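首页 赛事服务 参赛须知 家务与装备 联系我们
搜索 请输入关键词 搜索

跑步装备的家庭清洗与存放

本页由博斯特波特（Bostport）路跑协会会员服务部编写，供参加城市长跑及日常训练的会员参考。内容限于家庭条件下可完成的清洗、晾晒与收纳，专业修补请咨询装备生产单位。

一、跑鞋

训练结束后，应先松开鞋带，取出鞋垫，将鞋舌向外翻开。鞋底沟槽内的泥土待干透后用旧牙刷清除，湿泥不宜直接刷洗，否则容易嵌入网面。鞋面污渍可用软布蘸中性洗涤剂擦拭，再以清水擦净。跑鞋不得放入滚筒烘干机，也不得置于暖气片上，高温会使中底胶层老化。鞋内可塞入旧报纸，两小时后更换一次，放在通风处过夜。

建议会员记录每双跑鞋的使用里程。跑满600公里后，应检查中底是否出现明显压痕、后跟是否偏磨。两双鞋交替使用的，里程分别记录。

二、速干衣物

速干面料应翻面洗涤，水温以不超过30摄氏度为宜。柔顺剂会附着于纤维表面，降低排汗性能，请勿使用。汗味较重的上衣，可先在5升清水中加入50毫升白醋，浸泡二十分钟，漂净后再按常规洗涤。白醋不可与含氯漂白剂同时使用。号码布别针须在洗涤前全部取下，以免锈迹沾染衣物。

压缩裤与压缩袜宜平铺晾干，悬挂晾晒会拉长腰口和袜口。反光条部位不可熨烫。

三、水壶与软水袋

盛过运动饮料的容器，当日必须清洗。壶盖、吸嘴与密封圈应拆开，分别用温水和洗涤剂刷净。软水袋内壁不易触及，可注入温水与一茶匙小苏打，静置半小时后充分摇动，再冲洗两遍。

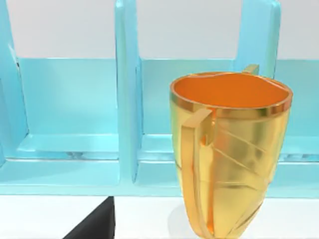

软水袋洗净后总有水汽残留，应如何处理？

将袋口撑开，袋内插入一支干净的筷子或卷起的厨房纸，倒挂于通风处直至内壁完全干燥。长期不用时，可将干燥后的水袋封入保鲜袋，存放于冰箱冷冻室，使用前取出，恢复至室温后再行注水。

四、腰包、帽子与心率带

腰包应清空全部口袋后手洗，拉链处残留的能量胶可用温水软化后擦除。帽子不宜拧绞，洗后套在倒扣的碗上定形晾干。心率带须先取下传感器，织带部分每次使用后以清水冲洗，每周用中性洗涤剂手洗一次。传感器触点用干布擦拭即可。

五、换季收纳

进入三月后，冬季训练服可集中清洗入箱。衣物须彻底干燥，折叠后放入透气布袋，不宜使用真空压缩袋长期存放带有填充层的外套。樟脑制品不得与弹性面料直接接触。收纳箱外侧应注明物品种类，便于次季取用。

本页所列方法如与产品洗涤标签不一致，以标签说明为准。会员对内容有意见或补充，可致函会员服务部萨斯基娅·马伊希（Saskia Maihi），信封请注明“家务与装备”及信箱号1039。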